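The Snack Basket Page

Hi again! A few of you asked how I do the snack basket I keep going for guests, so here's how it went one afternoon in October when I was filling it on the big wooden table. Nothing fancy, just a gray plastic basket and whatever I had in the cupboard (plus tissues, always tissues). 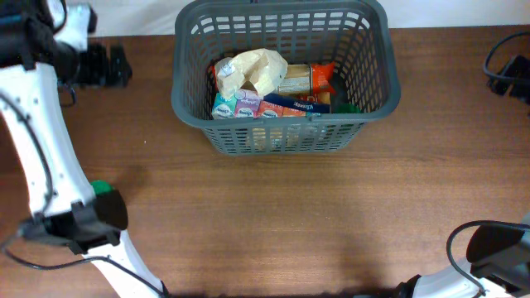

Tissue packs go along the front in teal, pink and purple, and coral. The crumpled paper bag sits at the back next to the orange snack pack.
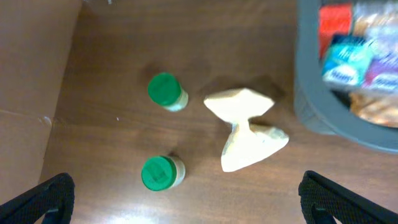

Two little jars with bright green lids, still out on the table with the bin of snacks nearby. 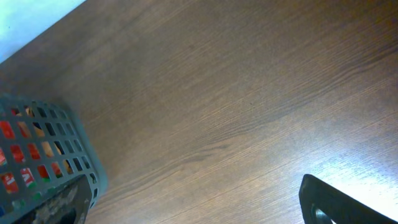
Lots of red packaging through the holes. I love how the colors show in this kind of basket!

I started doing this when my cousin Ebise Tefera and her kids came to stay for 12 days and everybody kept wandering into the kitchen at 7 in the morning asking where the crackers were. Now there's a basket in the guest room before anyone arrives, and people just help themselves.

My only real rule is big flat things first, standing up against the sides, then the small stuff in whatever gaps are left. Boxes hold everything else up nicely. If you put the chips at the bottom you'll have crumbs, ask me how I know. And go easy on chocolate if the room gets afternoon sun!

Forough Kordestani wrote in to say she does a smaller one for the car, with wipes and a couple of juice boxes, and refills it whenever she gets gas. I'm stealing that for our next long drive. I still haven't found a basket small enough to fit between the seats, so if you've seen one with handles, leave me a note.

Next up is the hall closet, which has been waiting since spring. Wish me luck!

Sosina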